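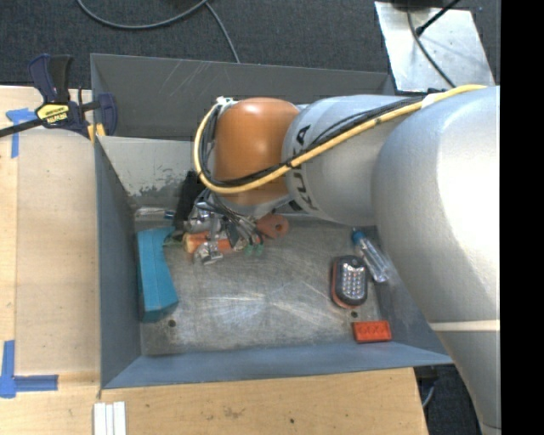 Skaltden bin picking

Skaltden is our shared workshop's bin picking project, and this folder holds the code plus the first batch of recorded runs. We have a KUKA arm, one big metal bin, and a pile of stuff from the drawers. The goal is simple: get the arm to clear the bin without a person telling it what goes where. We are having a great time with it!

What's in the folder

runs/ has 252 recorded attempts, one subfolder each, with color pictures and joint positions
rig/ has drawings for the bin mount and the cable route
tools/ has the playback script and the labeling script
notes.txt is Emilian Roman's build log (read the December part first, it's the good bit)

Setup

Clamp the bin to the table before you do anything else. We use an IRWIN bar clamp on the corner. Leave slack in the yellow cable where it loops around the wrist, then jog the last joint slowly both ways and watch for pulling.

Run tools/check_home, then tools/playback with a run number. A full run takes about 80 seconds.

Known problems

Clear tubes are hard. The depth readings go right through them, and shiny spots on the bin floor make it worse.
Small parts close to the wall need a tilted approach. Version 2 of the planner does this, version 1 doesn't.
Labels in the early runs mix up "block" and "brick". Treat them as the same thing.

Alun Hopkin wrote the gripper code and would love bug reports. Send him the run number and the log. New objects are very welcome too, the odder the better!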